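Last updated: July

# Lerkden - snack packing with two hand-held grippers

Hi! This is the README for Lerkden, the dataset I've been putting together at home with a pair of hand-held grippers and a lot of snacks. I started it because my pick-and-place policy was great with wooden blocks and hopeless with anything in a crinkly wrapper, and I got tired of reading that deformable packaging is "future work."

The grippers are my own build. The linkage is adapted from a design Hemi Henare passed along at our shared workshop, and I reprinted the finger housings until the pins stopped binding (third try, and I'm still a bit sore about it). Left and right are logged separately, so you can train on one arm if that's all you have.

## What's in it

There are 200 episodes so far, each up to 20 seconds long. The task is always the same: pick up wrapped snacks from a round table and put them in an open box. I shuffle the pile between episodes and don't try to make it neat.

Clear film is the hard part. It throws highlights all over the place, and a wrapped bun looks like a different object every time your wrist turns. Expect motion blur too - I move at normal human speed, and I kept the fast approaches in on purpose.

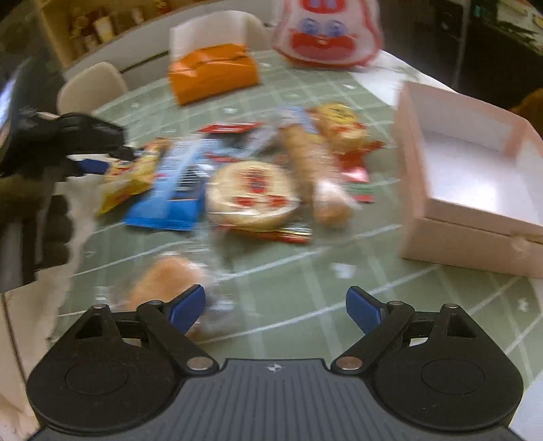
## Folder layout

- `episodes/` - one folder per episode, video plus gripper width
- `poses/` - wrist poses, left and right in separate files
- `calib/` - lens and mount calibration, redo this if you print your own mount
- `splits/` - my train and test lists, plain text

If you load everything with the Flitine scripts, run `check_sync` first. It flags any episode where the two sides drift by more than 3 video samples. I've fixed the ones I found, but please tell me if you hit another!

## Known problems

Pose tracking gets jumpy when a gripper comes in low and the tablecloth fills the view. You'd think a grid pattern would help, but my tracker loves to match one square to the next one over. I'm planning a plain cloth for the next batch, and I'd like to get to 1,000 episodes before I call it version one.

Gripper width is a little noisy near fully closed. I smooth it in the loader and leave the raw values alone in the files.

## Using it

Go ahead and use it for whatever you like, and drop me a note if you train something on it. Bug reports go in the issues tab.

Filed under: Home Builds, Grippers, Datasets

Related projects
- Flitine: loading and sync scripts
- Jamlow: printable finger pads
- Khổng: wrist pose viewer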